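Notebook – gripper kit evaluation
24/04/2020
Entry by Kwabena Adjei. Khrystyna Nechyporuk on the second kit.

Second round with the Ginora hand-held kit, the one Vakulenko sent on loan. Decision needed is whether we buy 2 kits for the Foltthorpe job or stay with teleop for collecting demonstrations. Price is not in this entry, Khrystyna has the quote.

What came in the case: gripper body with the trigger handle, a pair of fingers, spare finger pads in a bag, printed markers, camera bracket, one cable, and a card with a link to the Prirkari software. No paper manual. The PDF runs long on safety and short on calibration. I ended up using the page Khrystyna printed out and wrote on last time.

Setup
Markers go on the fingers first, then the calibration pass, then the mapping pass of the room. I did it in that order. Last week I did the mapping first and had to redo it, so don't. One of the spare markers had lifted at a corner in the bag and I threw it out. Worth keeping a flat envelope for the spares.

Squeeze on the trigger is fine. A little stiff at the start of travel, then smooth. Khrystyna thinks it is too stiff for a full afternoon. My hand was tired by the end but I was also gripping it harder than I needed to.

Mapping pass
Slow sweep of the room, up to the ceiling and back down to the bench. The software wants overlap between views and complains if you turn too fast. The plain white wall is the weak spot. Apart from the conduit and the light switch there is very little on it to track. The ribbed ceiling and the beams give it more to hold on to, so I kept some ceiling in view when turning past the wall.

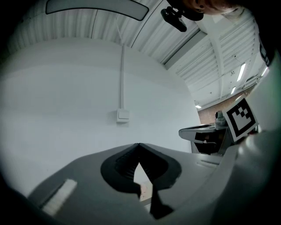

Tracking results
1. First mapping run: 2,546 images in, 1,156 placed. The missing ones were nearly all from the wall side. Map unusable.
2. Second run, slower, more ceiling: map closed and the bench came out level. Kept this one.
3. Demonstrations against the second map: 316 recorded between the two of us. Not all checked yet. The ones I opened had finger width all the way through, with short gaps when the hand was turned far over and the marker went steep to the lens.

The gaps are filled in by the software with a straight line. That is okay for a slow close and wrong for a fast one. There is a setting to flag filled sections instead – turn it on, it is off by default.

Finger notes
Smooth white fingers, easy to wipe. They flex more than the ones on our bench arm, so a policy trained on this data would need the same fingers on the arm. Vakulenko sells them as a separate mount set. Khrystyna is asking if it fits our flange or needs an adapter plate.

Where it stands
Good: light enough, quick to hand over to someone else, files export without fuss.
Not good: calibration instructions, stiff trigger, mapping on bare walls.
Unknown: pad wear. Want to see the pads after a longer stretch before saying yes.

To do
– KA: tape a few printed patterns on the white wall and map again, same path.
– KA: check the rest of the demonstrations, list the ones with filled width.
– KN: ask about the flange and how long spare pads take to ship.
– KN: ask Prirkari if the export can keep the raw width next to the filled one.
– Charge both batteries before putting the case back on the shelf.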